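Fridge smells and sticky shelves, quick fixes

Posted in: Kitchen, Cleaning

Doing these in the order I do them. Takes me a morning, usually in January when theres nothing fresh in the house anyway.

Empty it first. All of it, yes the mustards. Cooler bag for the milk and meat. Anything you can't name goes in the trash.

Shelves out, leave them on a towel till they hit room temp. Cold glass plus hot water = crack. Lost one that way.

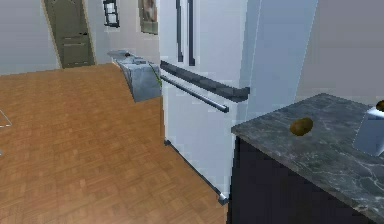 Baking soda beats the scented sprays. 200 grams in an open bowl, middle shelf, swap it every 3 months. For the walls, a spoonful in warm water, soft cloth, dry after. Handles get skipped and they're the grubbiest part. On a big white one with dark handles up top and a long bar lower down, you wont see the grease but you'll feel it. Dish soap, old toothbrush, get in behind the bar. Then wipe along the bottom edge by the floor too, crumbs love it there.

Door seals: cotton swab, white vinegar, 5 minutes. Close the door on a slip of paper. Slides out easy? Seal needs replacing.

Lerato Rampersad wrote in to say coffee grounds work as well as soda. Tried it. Smelled like coffee for a week, fine by me.

Leftover soda water, don't dump it. Good on wood furniture rings if you go light, barely damp cloth, with the grain. Test underneath first. Lift ornaments, don't slide them, the bases scratch. Felt dots fix that for good. 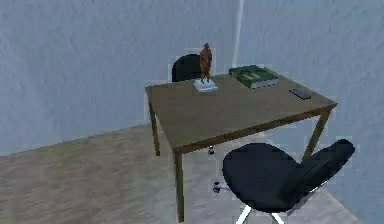 Desk with a small figurine on a white base.

Next up, the freezer drawer. Bring a scraper (plastic!!) and old towels.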